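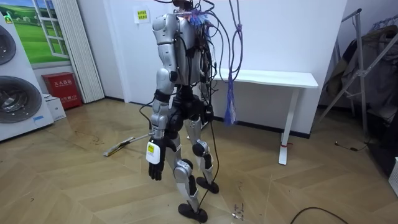
Fig. 1. Utility room, wall side: washing machine stack, white table, extinguisher cabinet.

Workshop notebook, Oler building, utility room
August, entry begun 09.40

Purpose of entry: to record the condition and layout of the utility room before the Flurkilon shelving is ordered, and to set down the measurements requested by Divina Agbayani.

Floor. Wood, herringbone pattern. To be retained. The Marulanda quotation allowed for a sheet covering over the full area and that item should be struck out. Felt pads are to be fitted to anything new that stands on it.

Laundry. The two round doors are one above the other, so the clear space in front must serve both. Full door swing to be measured with each door open in turn and the larger figure used. The blue label on the lower section is to stay where it is until the service details have been copied into the equipment book.

Wall picture. The view of the meadow, with its white window frame, remains in place. Divina Agbayani has asked that the shelving stop short of it and I agree. The white vertical blind or curtain beside it was not on the August inventory – to be added under soft furnishings once someone has checked which it is.

Extinguisher cabinet. Red, on the floor. Nothing is to be stored on top of it or in front of it. The small white box next to it should be moved to the store and its contents listed.

Table. White, thin rectangular top, single pedestal leg with a wide foot. Height to the top of the bench shelf must be not less than the table height plus 39 mm, otherwise the folding trays will foul. The red tag near the bottom of the leg is to be noted in the furniture register before the table is shifted for drilling.

Notice. The paper taped to the wall with the yellow sticker should be rehung in a proper holder. Tape marks to be cleaned with warm water only.

Measurements
Floor to ceiling, table wall: 2,480 mm
Usable run for shelving: 2,000 mm
Brackets per shelf as drawn by Bestetti: 2

I am not satisfied that two brackets will carry detergent in bulk over that run. Query sent to Bestetti at 11.15 asking for the load figure and the fixing type for a plastered wall. No reply at time of writing.

Paint. Plain white throughout. A part tin is held in the store, shade code illegible. Test patch behind the table before any filling is done.

Outstanding
Door swing, both machines
Reply from Bestetti
Amended quotation from Marulanda, less floor covering
Inventory entry for blind or curtain

Copy to D. Agbayani.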